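# Warum ist Schwarz schwarz?

Licht breitet sich geradlinig aus. Trifft es auf einen Gegenstand, gibt es drei Möglichkeiten: Es wird zurückgeworfen, es geht hindurch oder es wird verschluckt. Meistens geschieht mehreres davon gleichzeitig. Fachleute sagen zum Zurückwerfen *Reflexion* und zum Verschlucken *Absorption*.

Weißes Licht ist eine Mischung aus allen Farben. Eine Tomate wirft vor allem den roten Anteil zurück und verschluckt den größten Teil vom Rest. Das rote Licht gelangt ins Auge, und wir sehen Rot.

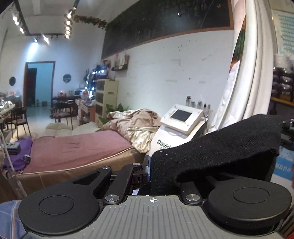 Schwarze Gegenstände verschlucken fast alle Farben. Nur sehr wenig Licht kommt im Auge an. Wie dunkel eine Fläche wirkt, hängt auch von ihrer Oberfläche ab. Eine matte Fläche verteilt das zurückgeworfene Licht in viele Richtungen — die großen schwarzen Scheiben im Bild sind so ein Fall. Glattes Metall lenkt das Licht dagegen gebündelt in eine Richtung, und deshalb kann es glänzen.

## Eine Messung

Kasun Siriwardena hat im August einen Lichtmesser vor zwei Bögen Papier gehalten, immer mit derselben Lampe und im selben Abstand. Vor dem weißen Papier zeigte das Gerät 427 Lux an, vor dem schwarzen 44 Lux. Lux ist die Einheit für die Beleuchtungsstärke. Auch das schwarze Papier wirft also Licht zurück. Ein Teil der 44 Lux kann zudem von den Wänden des Zimmers stammen.
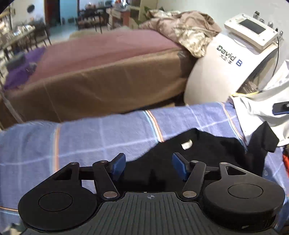
**Was passiert mit dem Licht, das verschluckt wird?**

Seine Energie bleibt im Gegenstand und wird dort zum größten Teil zu Wärme. Ein schwarzes T-Shirt wird in der Sonne deshalb meist wärmer als ein weißes aus demselben Stoff.

## Zum Nachmachen

Du brauchst zwei gleiche Gläser, Wasser, ein Thermometer, weißes und schwarzes Papier und Klebeband.

1. Umwickle ein Glas mit weißem, das andere mit schwarzem Papier.
2. Fülle in beide gleich viel kaltes Wasser.
3. Stelle die Gläser nebeneinander in die Sonne.
4. Miss nach einer Stunde beide Temperaturen — vorher umrühren.

Schreibe die Werte in eine Tabelle. Wiederhole den Versuch an einem bewölkten Tag und vergleiche.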